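Sorton Listening Club, notes from the March get-together

Hi all, Nabila here, on minutes again since I was the last one through the door. We had 13 people, which made the couch situation pretty tight, and we got going at 7:10 once Keegan found the right cable.

Last month's minutes were approved with one fix: Raymonde did not call the Turcotte reissue "fine." She called it "fine for driving." Sorry, Raymonde!

Album of the month was Rasarell's second one, the one with the long organ intro. Caradog picked it and talked us through side one, and I have to say I liked it a lot more on his speakers than I did on my phone. Nassoro thinks the drums are buried and would have cut the two slow songs in the middle. I'd keep the first of them (that harmony in the last verse!) but he can have the other. Raymonde wanted to hear track 4 again so we played it again. The vote was nine for, three against, and Keegan abstaining because he missed most of side two taking a call.

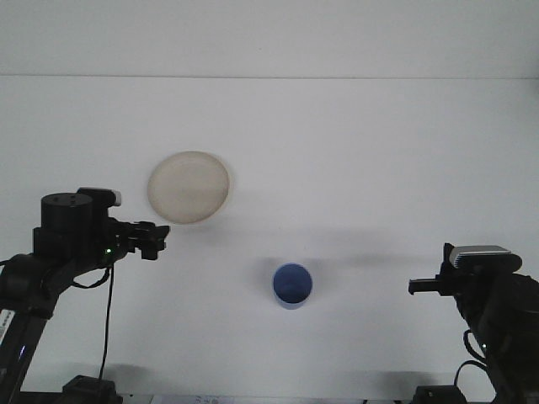 Next up was the Dorker show. Nassoro has been talking to the hall and they can give us Saturday, doors at 7:30. It holds 143 people, and the fee is $2,000 including the sound person. I asked if we could get that down a little and he'll try, but he didn't sound hopeful. Caradog moved that we go ahead as long as the opener is local, Raymonde seconded, and it passed. Keegan is making the poster. Please send him spellings, he has asked twice.

We also talked for almost half an hour about whether live albums count for the monthly pick. I was on the yes side and got pretty worked up, so I'm probably not the person to sum up the no side. No decision. It goes on the list for next time.

To do:
Nassoro: call the hall back about the fee
Keegan: poster, plus bring back Caradog's cable
Raymonde: pick next month's album and tell us by Saturday
Me: type this up (done)

We wrapped up at 9:20.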